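Money > Investing basics > Reader FAQ

Stocks | Funds | Dividends | Tax | Newsletter

I get asked the same stuff about dividends over and over, so I've put my answers in one spot. I'm a guy with a brokerage account, not an advisor!

Why did my stock drop on the ex-dividend date?

Because new buyers don't get the payout anymore. My Rarken shares dip nearly every time (I panicked the first time, too).
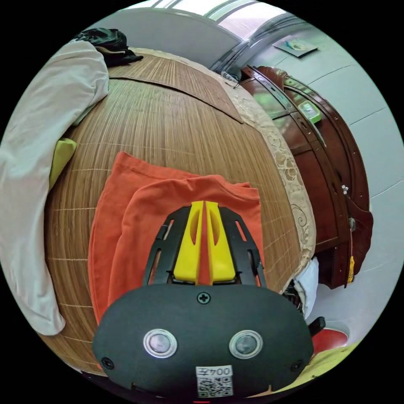
A woven bamboo mat on the bed.

How long until the cash shows up?

Depends on the company. Transka takes 30 days after the record date, which feels like forever. Hordiienko pays in 11, bless them.

Should I reinvest automatically?

I do. My broker, Nindongate, buys fractional shares, so even a tiny payout goes back to work. Last year mine added up to $179, and I never had to touch a thing.
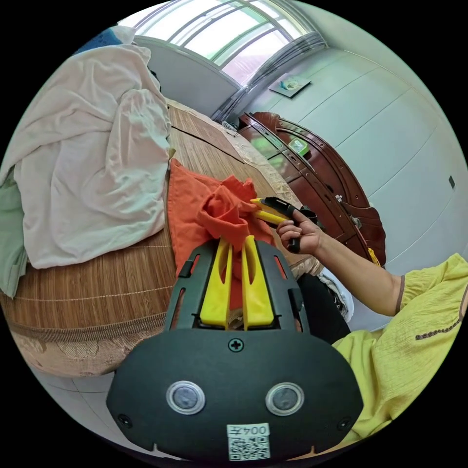 If you need the money for bills, though, take the cash and don't feel bad about it. You can switch the setting off in June and back on later, whatever suits you.

Is a 7% yield a good deal?

Maybe! But check whether it's high only because the price fell. My buddy Farzad Jafarzadeh learned that one the hard way.
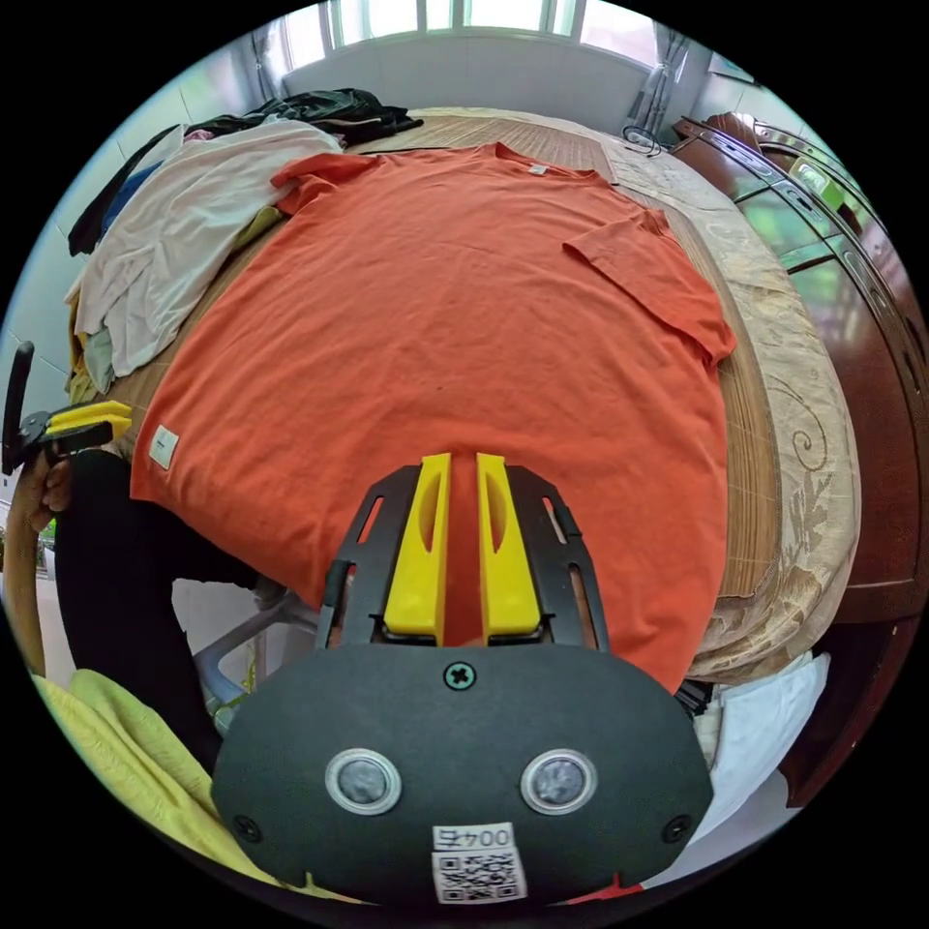
Orange T-shirt, laid out flat.

Do I owe tax on reinvested dividends?

In a regular taxable account, usually yes, so save your statements.

14 shares | 6 comments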